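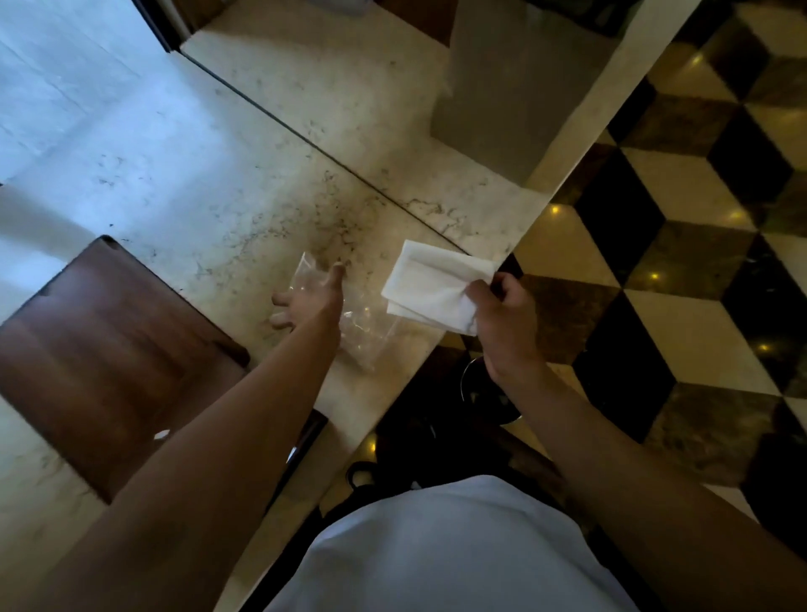

*A clear bag on the marble counter*

**The Second Altos**

In January our choir received the invitation to sing in the Berchtold Hall, and for one evening we were very proud. Then the conductor told us which piece the hall wanted, and we became quiet.

The piece was called Prolero. It was written for a large choir, a small orchestra and one bell. We were thirty-three singers from Nastach, a town where the biggest room is the sports hall of the school. The Berchtold has 2,036 seats. I had been there once as a listener, high up at the back, and the soprano was as big as my thumb.

"They know how many we are," said the conductor. "I wrote it in the letter."

"Did they read the letter?" asked one of the basses.

She did not answer this. She gave out the music, which was still warm from the copying machine, and asked us to turn to page seven.

I am a second alto. People who do not sing think that the altos have the tune one third below, but it is seldom so nice. In Prolero the second altos had one note, the A below the middle of the piano, and they had it for four pages. Above us the sopranos were climbing and falling, the tenors were calling something in Latin, the basses walked up and down like men waiting for a train, and we had our A. Sometimes the word changed. The woman who sat next to me drew a small bed at the top of the first page.

We practised in the sports hall, under the basketball net. The floor was marked with lines in many colours, and the conductor used them to place us. The sopranos stood on the blue line and the tenors behind the red one. The second altos were four, and we stood inside the half circle where one throws the free shots. Each week she stopped us at the same place.

"You are going down," she said.

We were going down. If you sing one note for a long time, it becomes tired, or you become tired, and it sinks so slowly that you do not feel it. The pianist played the A at the end of page ten and it sounded to me as if the piano was wrong. The woman next to me said it was surely the piano. The conductor said that the piano had been tuned at Christmas.

At home I practised while I was cooking. I sang my A against the noise of the refrigerator, which has its own note, a little too high, and I found that the two of them together made a slow beating, like a wing. When I let myself sink, the beating became faster. When I came back up, it calmed down. My husband asked if I could please practise something with a tune. I told him this was the whole part. He listened some minutes with the newspaper on his knees.

"And they pay people to write that?" he said.

The tickets were sold through Cevent, and our tenor with the grey beard looked at the numbers every day on his telephone. For the first two weeks he read them to us in the pause. Then he stopped reading them. When somebody asked, he said that three hundred had been sold, and that it was still early. We all made the same calculation and drank our tea. Three hundred people would fill the church in Nastach with some standing at the door. In the Berchtold they would be like crumbs on a tablecloth.

After this evening two sopranos said they had family duties on the day of the concert. One of them came back the next week and said that her family duties were cancelled. She did not explain, and she was given her place on the blue line again.

I must say something about the bell. It was not ours. It belonged to the hall, and until the last rehearsal we had to imagine it. The conductor hit a saucepan lid with a wooden spoon and said, "Bell." It comes only one time in the whole piece, at the end of our four pages, and it is an A. The composer has put it four octaves over the second altos. If we are right, there is nothing special to hear, only that the chord opens. If we are wrong, everybody in the building knows it.

"So it is a test," I said.

"It is an ornament," said the conductor. "But yes."

We went to the city by bus. The driver had hung his jacket on a hook and it swung through all the curves. Nobody was singing, which is rare in a choir bus. The woman next to me had her music open on her lap, though there was nothing in it to learn. Under the small bed she had drawn, during the winter, a lamp, a pair of slippers and a window with a moon in it.

The stage of the Berchtold is made of pale wood, and one's shoes are very loud on it. There were no lines on the floor. We walked about like hens until the conductor said, in a voice I had not heard from her before, "Imagine the basketball." Immediately everybody knew where to go. I found myself inside the half circle. I could nearly smell the rubber mats.

In the rehearsal we went down. The bell player, a thin young man in a pullover, lifted his hammer, counted and struck. It was terrible. It was like a light switched on in a room where you have been doing something foolish. He looked at us with great politeness.

"Thank you," said the conductor. "We go on from there."

She did not go back over it. I thought she would, and the woman next to me also thought so, because she had already turned the pages. In the changing room the four of us stood together and did not say much. One had brought boiled eggs. She said that her mother, when she had to carry a full bucket up from the cellar, always looked at the top stair and never at the bucket. We ate the eggs. Somebody had forgotten the salt.

When we came out in the evening I did not look at the seats. I saw only the first row, where a boy was already leaning on his father, and behind it a darkness that could be full or empty. There was coughing in it, from many places, some of them high up.

The orchestra began. The basses began to walk. Then came page seven, and I took my A from the cello and thought about the refrigerator. I am sorry that I have nothing more noble to report. I stood in the Berchtold Hall in a long black skirt and I heard in my head my own kitchen, with the soup on it and the beating of that wing. Each time the note wanted to sit down I heard the wing go faster, and I lifted it a little. I felt the shoulder of the woman next to me. When she breathed, I held, and when I breathed, she held. We had never agreed to do this.

The tenors called. The sopranos went up to a place where they had failed in every rehearsal, and two of them failed again, I believe, but the others carried it. On page ten I saw the young man stand up. He had changed the pullover for a jacket which was too wide for him. He lifted the hammer and I wished, very strongly, to close my eyes, but the conductor was looking at us, so I looked at her.

I did not hear the bell.

I waited for it. I thought that he had missed his entry, poor man, and what would he say afterwards. Then I saw that the hammer was down already and that he had laid his hand on the metal, and the conductor had lifted her eyebrows at the four of us by the width of a finger. On the next page the word changed, and after four pages of A we had a B flat. It felt enormous. I nearly came in too early.

On the bus home the tenor with the grey beard took out his telephone to see the final number. The woman who had brought the eggs asked him to put it away, and he put it away. It was raining by then. Somewhere behind me the basses started a song from the football ground, much too low, and the driver asked if they could wait until the motorway.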